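卷边浅盘

卷边浅盘(又称圆唇浅碗、翻边盘)
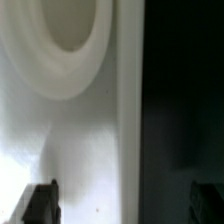
白色卷边圆形器皿,形似浅碗,放在白色平面上。

卷边浅盘是一类餐具和盛器的统称,指口沿向外翻卷、形成一圈厚而圆的边唇,而中间凹部比较浅的圆形器皿。它的形状介于盘子和碗之间,所以在不同地方有不同的叫法。有的人按深度叫它浅碗,有的人按用途叫它汤盘或果盘,也有的店铺只写“卷边”两个字。本条目采用“卷边浅盘”作为名称,包括陶瓷、搪瓷、金属和塑料等材料的制品。

卷边浅盘多用于家庭厨房、食堂和小型餐馆,可以盛放带少量汤汁的菜、切好的水果、调味料和面团,也常常放在水槽旁边或者架子上,用来临时放小东西。

名称

“卷边”说的是边缘的样子,不是指某一种固定的工艺。在金属器皿中,卷边一般是真的把薄板的边缘向外弯过去,卷成一条空心或半空心的圆条。在陶瓷器皿中,边缘是在成型的时候做厚、做圆的,里面通常是实心的,但是看起来和金属的卷边相似,所以用了同一个词。

“圆唇”是陶瓷方面比较常见的说法,与“尖唇”“方唇”“平唇”并列,都是描写口沿断面的词。在旧货和收藏的文字里,“圆唇浅碗”这个名字用得比较多。日常口语中,说“厚边的盘子”也能让人明白。

在Bololcombe一带,人们把这种器皿叫作“圈盘”,意思是边缘像一个圈。这个叫法后来进入了当地商店的价格牌,到现在还在使用,但是在别的地方不太容易听懂。

形状和结构

一件典型的卷边浅盘可以分成四个部分:边唇、内坡、盘心和底足。

边唇是最外面的一圈,也是最有特点的部分。它的表面是连续的弧面,没有锐利的棱线,从外侧翻上来,再慢慢转向里面。因为是弧面,光落在上面时,明暗的变化比较柔和,外侧常常较亮,转向里面的地方较灰。挑选白色的器皿时,可以利用这一点检查边唇是否均匀:把盘子在灯下慢慢转动,如果明暗的带子忽然变宽或者变窄,说明这一处的弧度和别处不同。

内坡是边唇到盘心之间的斜面。内坡短的,整体更像盘;内坡长的,整体更像碗。有些产品几乎没有内坡,边唇直接落到盘心,看起来像一个环。

盘心是中间的凹部。从正上方看它是圆的,从斜的角度看就成了椭圆。盘心比边唇低,照到的光少一些,所以同样是白色,也会显得比较暗。这一点在购买的时候容易引起误会,有的顾客以为盘心的颜色和边缘不一样,要求更换,其实多数情况下是同一种釉。

底足是和桌面接触的部分。陶瓷制品多数有一圈矮的足,足的底面不上釉,摸起来比较粗。金属和塑料制品一般没有单独的足,只是把底部压平,或者压出一道浅的凸线。

尺寸

卷边浅盘没有统一的尺寸标准。家用的常见外径为172毫米,深度为25毫米,这个大小可以放进多数橱柜的单层格子,也可以一只手拿稳。盛汤汁较多的菜时,人们会选深度为40毫米的一种,外径不变或者稍大。

测量外径的时候,应当从边唇最外面的一点量到对面最外面的一点。有的卖家量的是里面的口径,数字会小很多,两种数字不能直接比较。测量深度的时候,可以把一根直尺横放在边唇上面,再用另一根尺从直尺的下沿量到盘心的最低处。

材料

陶瓷是最常见的材料。白色的陶瓷浅盘多数用透明釉或者白釉,表面有光亮的,也有无光的。无光釉手感比较柔和,可是金属餐具在上面划过以后容易留下灰色的线。

搪瓷制品是在钢板上面烧一层玻璃质的釉。它的卷边有实际的作用:薄钢板的边缘如果不卷,釉在那里会很薄,碰一下就会掉。旧的搪瓷盘经常在边缘有一圈深色,那里的釉和盘身不同,可以遮住容易磕碰的地方。

金属制品以不锈钢为主,重量轻,不怕摔,但是传热快,盛热汤时边缘会烫手。空心的卷边里面可能进水,买的时候要看接口是不是封严了。

塑料和密胺制品比较便宜,适合小孩和户外使用。密胺制品一般不适合放进微波炉,使用前需要看底部的说明。

制造

陶瓷卷边浅盘的成型方法主要有2种,即滚压和注浆。滚压法把泥料放在转动的石膏模上,用一个热的滚头压下去,盘心和内坡一次成型,边唇的弧面由滚头的外缘压出。注浆法把泥浆倒入石膏模里,等一段时间,石膏吸收水分,泥浆在模的表面变成一层硬的坯。注浆法适合做边唇特别厚的样式,不过坯体干得慢。

成型以后要修坯。修坯的工人用湿的海绵沿着边唇擦一圈,去掉模具留下的接缝。这一步看起来简单,对成品的影响却很大,如果海绵太湿,边唇会变软,烧成以后可能有一点塌。修好的坯经过干燥、上釉和烧成,再检查底部是否平稳。

厚边的器皿在窑里有一个常见的问题:边唇厚、盘心薄,两处冷却的速度不同,容易在内坡上出现细小的裂纹。工厂会把降温的时间加长,或者把边唇和内坡连接的地方做得更圆,减少这种情况。

Fatska陶器厂的早期产品以边唇厚而闻名,当地人说这种盘子“可以敲核桃”。后来厂里改用滚压设备,边唇变薄了,重量也减轻了,老顾客对此有不同的意见。该厂的Twal系列保留了旧的厚边,只做白色一种颜色。

用途

在餐桌上,卷边浅盘适合放炖菜、拌面、凉拌菜和粥。边唇高出盘心,能挡住少量的汤汁,端的时候手指可以勾在边唇的下面,不容易滑。它不太适合需要用刀切的食物,因为盘心的面积比同样外径的平盘小。

在厨房里,它可以放打好的鸡蛋、腌好的肉片和切好的葱姜。做面食的人用它盖在面盆上醒面,圆的边唇不会把湿布勾破。有的家庭把它放在灶台旁边,用来搁汤勺。

在水槽旁边,浅盘常用来放海绵和肥皂。这种用法要注意经常倒掉积水,不然盘心里会留下一圈水垢。

卷边浅盘也用来做花盆的托盘和宠物的食盆。作为食盆时,厚边有两个好处,一个是重心低,不容易被推翻,另一个是食物不容易被拨到外面。用过的食盆应当和人的餐具分开清洗。

摆放

卷边浅盘可以叠放,但是叠起来不如平盘紧密。边唇越厚,两只盘子之间的空隙越大。叠放陶瓷制品时,上面一只的底足会压在下面一只的盘心上,无釉的足可能把釉面磨出痕迹,放一张纸巾或者薄布可以避免。

放在白色的台面或者托盘里面时,白色浅盘的轮廓不太明显,拿取的时候有可能碰到。食堂的做法是在白色托盘上铺一张有颜色的纸。家里没有这种必要,换一块深色的垫子就可以。

使用带边框的托盘时,要让浅盘和边框之间留出手指的位置。边唇是向外翻的,如果盘子紧靠着边框,手指伸不进去,只能从上面捏,汤汁容易洒出来。

清洁和保养

日常清洗用温水、软海绵和普通洗涤剂。边唇的下面是最容易忘记的地方,油会顺着外侧流下来,停在弧面和盘身之间。洗的时候应当把盘子翻过来,用海绵沿着这条沟擦一圈。

白色釉面上的小黑点有几种来源。如果用湿布可以擦掉,就是灰尘或者食物的碎屑。如果擦不掉,而且摸起来是平的,多数是釉里面的铁点,在烧成时已经形成,不影响使用。如果摸起来有小坑,可能是针孔或者磕伤,这种地方容易藏污,严重的最好不要再用来盛食物。

茶渍和咖啡渍可以用小苏打加少量水调成糊,涂上以后等十几分钟再擦。金属餐具留下的灰线也可以用这个方法,但是不要用钢丝球,钢丝球会把釉面擦毛,以后更容易脏。

搪瓷制品如果边缘掉了釉,露出来的钢会生锈。掉釉的地方很小时,可以把水擦干后收起来,改作盛干东西的用途。盘心掉釉的,不应当再盛食物。

陶瓷制品从冰箱里拿出来以后,不要马上倒入开水。边唇和盘心厚度不同,突然受热时比普通盘子更容易裂。

挑选

在店里挑选时,先把盘子放在平的玻璃或者石面上,用手指轻轻按边唇的不同位置,看它是否摇动。然后用指腹沿边唇走一圈,感觉有没有凸点和缺口。最后看底足,无釉的部分应当平整,没有掉渣。

轻敲陶瓷盘的边唇,声音清而长的,一般没有裂纹;声音哑而短的,要仔细看内坡。厚边的制品声音本来就比薄盘低一些,所以应当和同一款的另一只比较。

购买旧的卷边浅盘,例如Plumholm旧货市场上常见的白色厚边盘,还要注意釉面有没有细密的开片。开片里如果已经变黄,说明油和茶水渗了进去,这样的盘子适合摆设或者放钥匙,不适合盛热的菜。

相关器皿

平盘:没有明显的凹部,边缘薄。
汤盘:有宽而平的折沿,凹部在中间,折沿不卷。
直口碗:口沿不向外翻,深度大于卷边浅盘。
环形盘:中间有凸起或者空洞,多用于糕点的烘烤。
笔洗:文房用具,有些样式也是浅身圆唇,用来洗毛笔。

参见

口沿;底足;搪瓷;釉;餐具收纳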